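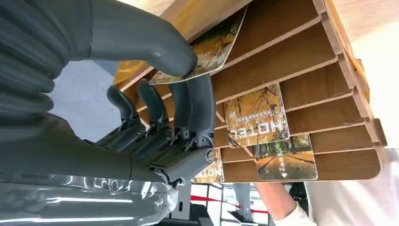
# Cards, slots and a long table

Welcome to our little gallery! I've been fond of card racks ever since my first summer at the Jultville guesthouse, where 221 key cards lived in a shoebox and every late arrival meant a hunt (I still dream about that shoebox). These days I collect ways of keeping cards upright, in wood or cardboard or whatever is handy, and Fiachra Ó Dálaigh very kindly keeps saving me offcuts. The wooden racks are the handsome ones, all honey-brown plywood and rounded fronts – I could look at those pale layered edges all afternoon.

Cardboard has its charms too, though, and it forgives a shaky hand with the knife. Thin corrugated dividers, a shallow tray, and you have a home for a whole family of cards.
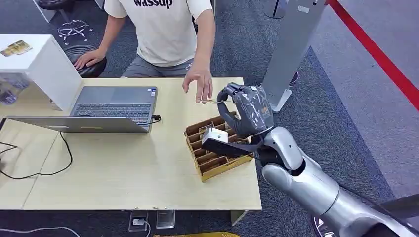
*The divided tray on the light wooden table, with hands meeting above it.*

I like a slanted slot best, myself. A card leans back a little and shows you its face, and you can read a row of them from your chair without picking anything up. My Skillell notebook has 14 sketches of slots and most of them lean one way or another.

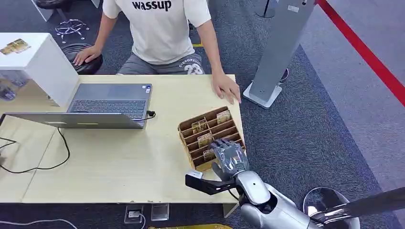
**What should I use to cut the dividers for a cardboard tray?**

A sharp craft knife and a metal ruler will do nicely. Go over each line two or three times with a light touch, and change the blade as soon as the edges start to look fuzzy.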